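October, notebook entry, strip-down of the Reltham desktops

Started 9.30. First of the Reltham towers on the bench, a Dell. Order of work as agreed with Wumpini: side panel, drive, memory, processor, then cables, then supply and board last. I want the order written down properly this time, as the Nutsugah batch was done three different ways and the times can't be compared.

Side panel came off without tools once the latch was free. Fair amount of dust along the bottom edge. Blew it out by the door before going any further.

The drive comes out on its blue plastic carrier. Pull the data cable first, then power, then squeeze the carrier and lift. I did it the other way round on the test machine last week and bent the plug, so data first from now on. Leave the carrier on the drive until it has been logged. Drives stand upright in the holder, which keeps the labels readable and stops people stacking them.

Processor: clip up, bracket back, lift straight. No prising. It went into an anti-static bag with the machine number on the outside. Bracket left open so the next person can tell at a glance that the socket has been done.

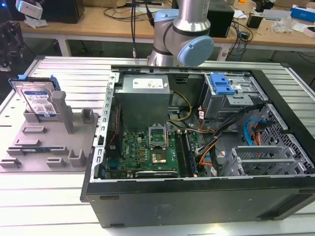 Memory I left for after the processor in the end, as my hand kept catching the modules when I did them first. Needs changing on the sheet. Push both end clips down together and they come up evenly. If only one end lifts, put it back and start again.

The cables take longer than everything else. They have set into shape over the years and spring back over the board as soon as you let go. Tried a twist of tape to hold the power bundle to one side and it helped a bit. Wumpini suggests unplugging the board end of each cable and leaving the drive end until the cage is out. Will try that on the second machine.

Screws: up to 11 per machine if you include the supply and the board. Two sizes, easily mixed up. Using the lidded pots from Dasstead, one pot per machine, number on the lid.

First one took 30 minutes from panel to bare case, with stops for notes. Too slow for the whole lot but I would expect it to drop.

Nikness want the supplies kept whole with the leads on, not cut. Please don't cut them to save time. Boards go in the flat crate with card between them, sockets facing up.

To do:
Change the sheet (processor before memory)
More anti-static bags, the small size, box of 1000
Ask Nikness if they want the blue carriers back or if they go in with the mixed plastic
Second machine after lunch, Wumpini to time it

Drive from the first machine still to be logged. Serial not written down yet.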